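Workshop Tips: Bench Rules for Hand-Held Gripper Work

Revised 28th October by Humaira Marwat. Replaces the sheet by Nigel Wragg. Applies to the Furkholm benches and to any bench set up on loan at Cavthorpe.

These rules cover sessions in which a person works a pair of hand-held grippers over a tabletop with household items. They do not cover powered arms. Powered arms have their own sheet, kept by Ehsan Khokhar.

1. Tabletop

Wipe the top with a dry microfiber cloth before the first session and again after lunch. Do not use spray polish. Polish leaves a gloss that changes how the wrist cameras set their exposure, and it transfers to the finger pads.

Look at the top from the camera's height as well as your own. A hair or fiber that is hard to find from a standing position is plain enough in a close view of pale wood. Lift it with low-tack tape. Do not blow on the bench.

Matte wood is preferred. A soft bright band across the grain is acceptable. A hard reflection with a clear edge is not - move the lamp or close the blind.
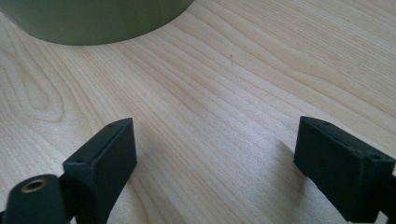
2. Finger pads and screws

Check the pad screws by hand at the start of each day. Use the short driver, not the drill. Printed parts strip easily, and a stripped hole means a new finger.

Brass inserts should sit flush or slightly below the surface of the plastic. An insert that turns with the screw has failed. Tag the gripper and put it on the red shelf.

Log open-close cycles. Pads are replaced at 2,000 cycles or at the first sign of tearing. The pair sent over by Durrani in October was pulled at 266 after a corner lifted, so do not rely on the count alone.

Clean pads with a damp cloth and mild dish soap. Alcohol dries out the softer grades.

3. Clamps and cables

Clamp the tabletop to its base before anyone picks up a gripper. Push down on each front corner with a flat hand. If the corner gives, reset the clamp.

Run the gripper cable along the wrist and off the front edge of the table. Leave enough slack for a full reach to the back edge, and no more. Floor cables go down the side of the table, outside the operator's foot space. Hazard tape on equipment bases must stay visible. Replace it when the yellow has worn through.

Sleeves: long, plain, close at the cuff. No drawstrings, no lanyards, no loose watch straps.

4. Soft and thin items

Thin plastic film is the hardest common household item to handle cleanly. The following applies to bags, wrap and liners.

a. Bunch the bag loosely before the start. A flat bag offers the fingers no edge.
b. Approach from over the middle of the bag. Taking it by one end tends to drag the rest across the table.
c. Close slowly. Stop when the film stops sliding.
d. Keep the second gripper beside the container, outside the rim, until the first is clear of the table.
e. Containers start empty and upright. Look inside.

Bags are kept in a lidded box between sessions, out of reach of children and pets. This applies to home setups too. 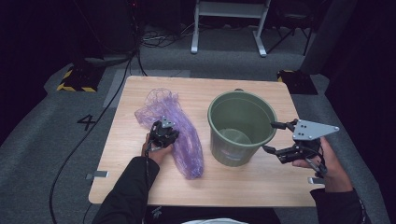 5. Standoff and approach

Before each reach, hold the gripper still with the fingers open and the item ahead of it. Center the item in the gap between the fingers. Leave clear tabletop between fingertips and item. The written minimum is nearly 9 cm, measured with the plastic gauge that hangs at the end of the bench.

Fingers travel above the wood. They do not rest on it, and they are never slid along it. Sliding rounds off the lower edge of the pad and leaves black marks that take an eraser to remove. Watch the shadows on the wood as a guide to height: they move in under the fingers as the gripper comes down.

Approach on a straight line. If the line is off by more than a finger's width, back out and start again. Correcting at the last moment knocks round items over.

Three failed approaches in a row and the operator takes a break. Tanveer Bukhari asked for this to be a limit and it now is one.
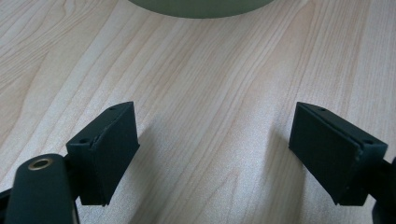
Open fingers held over bare wood, round item centered ahead.

6. End of session

Unplug at the connector, not by the cable. Coil cables in loose loops. Store grippers with the fingers open, pads not touching.

Enter faults in the Gravosus log the same day, with gripper number and bench number. Send requests for spare inserts to Sadao Tanabe. Order by thread size.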